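Questions I get about secondhand clothes

I've been buying nearly everything I wear secondhand for a good long while now, and the same questions land in my inbox every week. So I've put them all on one page. If yours isn't on it, write to me and I'll add it (eventually, I'm slow).

Where do you shop?

Mostly Wandudel, the big thrift hall out by the ring road, and Kultell when I'm downtown and have half an hour to kill. Wandudel is cheaper and messier. Kultell puts everything on proper hangers and sorts by size, and you pay for that. I also go to the church basement sale in March, which is wonderful and a little bit violent.

How much do you spend?

I give myself $80 a season for everyday things. Shoes and coats come out of a different envelope, and yes, it's a real envelope. Last spring I went over because of a raincoat and I regret nothing.

How do you know what size to buy?

Forget the label! Sizes have changed so much over the years that a number on a tag tells you next to nothing. I carry a soft tape measure and I know three measurements by heart: chest, waist and the length from shoulder to hem. If there's a fitting room, use it. If there isn't, hold the waistband of the pants around your neck — if the ends just meet at the back, they'll probably close around your waist. It works for me nine times out of ten.

What do you check before you pay?

Underarms first, always. Then the collar, the cuffs and the crotch. Hold it up to the light for moth holes. Zip every zipper all the way up and down. On knits I spend most of my time on the seams and hems, and I tug them gently from both sides to see if the stitches open up.
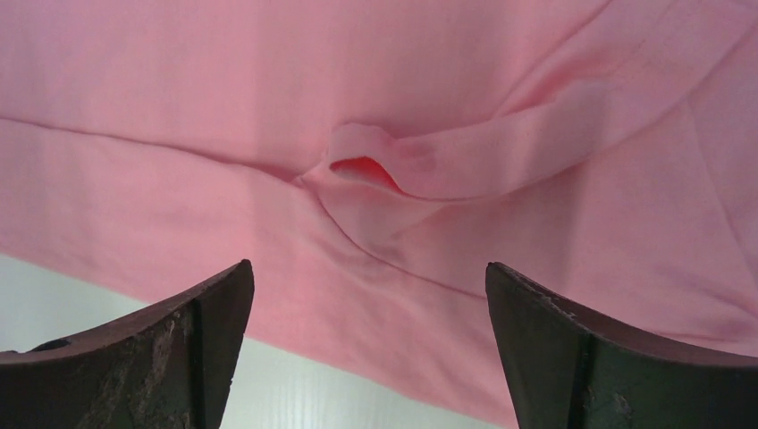
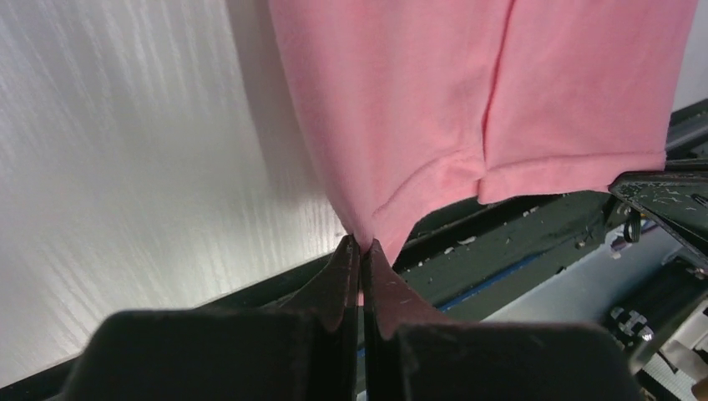
What about smells?

Perfume is worse than sweat, in my experience. I soak things overnight in cool water with a cup of white vinegar, wash at 30 degrees (that's Celsius, my machine came from my sister in Germany) and hang them outside if the weather plays along. Mothball smell takes longer. I've had a cardigan on the balcony for two weeks before it was fit for company. Smoke in a lined jacket I just leave in the store.

My tops cling and crackle. Help?

That's mostly polyester and dry winter air. I use a spray called Statex on the inside of skirts and it does the job, but a damp hand run down the lining works too, and it's free. Don't spray silk with anything unless you've tried it on a hidden bit first.

Can you shorten a T-shirt without a serger?

Sure. Use a ballpoint or stretch needle and a narrow zigzag, and don't pull the fabric while it feeds or you'll get a wavy edge. I pin every couple of inches and press before I sew. My old machine is a Nägeli, heavy as a stove, and it handles jersey fine as long as I go slow.

Do you ever buy underwear or swimsuits used?

Nope.

Who does your big repairs?

Terence Naylor, who has the little tailoring place over the bakery. He relined my winter coat and charged me less than I'd expected. Bring things in clean, please, he's too polite to say it himself.

Do you sell what you don't wear?

Sometimes, at the fall swap. Kultell also takes things on consignment but they're picky, and you have to collect what hasn't sold within 20 days or it goes to charity. I usually let it go.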